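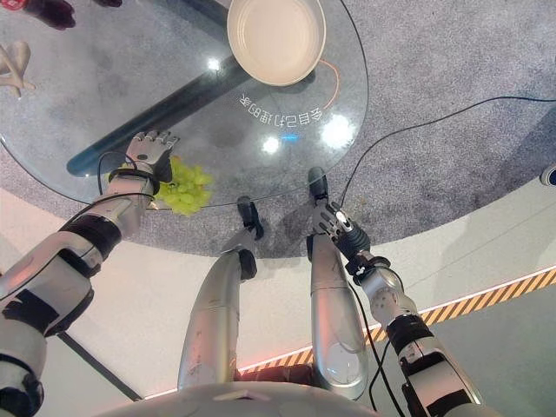 4. Setting up the glass table trials

This section covers the clear-surface part of the Cusstead method, in which the robot stands at a glass table and picks up or moves household items. Read section 3 (arm checks and emergency stop) before you start. The steps are the same for the Troltholm and Gurnbridge sites unless a note says otherwise.

Glass is used on purpose. The head camera sees the carpet and the table supports through the top, and the ceiling lights show up as bright spots on it. The study compares how well the hand position is judged on glass and on a plain matt top, so do not cover the glass or dim the lights to make things easier.

4.1 Placing the robot

1. Switch on the room lights and leave them at full level for the whole session.

2. Bring the robot up to the table on its stand. Lower it until both feet rest fully on the floor. A foot may go under the glass, but the shins must stay clear of the rim.

3. Check the cables at both wrists. Each should have enough slack for the hand to turn fully. A loop lying over the glass is fine as long as it does not touch an item.

4. Move any cable on the carpet away from the feet.

5. Stand outside the hazard tape. Stay there until the arms are parked.

CAUTION: The rim of the table is hard to see in the depth data. Keep the arm speed at the low setting whenever a hand is near the edge.

4.2 Laying out the items

6. Park both arms and wait for the ready tone.

7. Put the pan well in from the rim. It is the fixed item and stays in the same spot for the whole block.

8. Place the soft or uneven items, such as the grapes, close to the robot's side of the table. Part of the bunch may hang near the rim. These edge placements are the hardest in the set and should not be tidied up.

9. Put the remaining items from the layout sheet towards the far side and the left.

Note: Lettering on the glass can stay. It was left on in the Skála runs as well, and removing it would make the two sets harder to compare.

4.3 Running a block

10. Start recording, then start the block. Each block has eight reaches with the left hand followed by eight with the right.

11. The left hand goes first to a point above the table and holds there for two seconds with the fingers spread. The right hand stays down beside the table until its turn.

12. If a hand touches the glass before it reaches an item, let the reach finish and mark it "early contact". Do not repeat it.

13. After two early contacts in one block, stop and redo the hand calibration in section 3.

CAUTION: Never reach across the table to save a falling item while the arms are live. Press the stop button first.

4.4 What to write down

Record the result of each reach, the item, and whether a glare spot lay on or next to it. In the pilot, Napaporn Limsakul found that most height errors came from reaches that passed over a glare spot – the estimate dropped towards the carpet and the hand went too low. The log sheet has a column for this, and it should be filled in even when the reach succeeds.

Save the log with the recording before moving on to section 5.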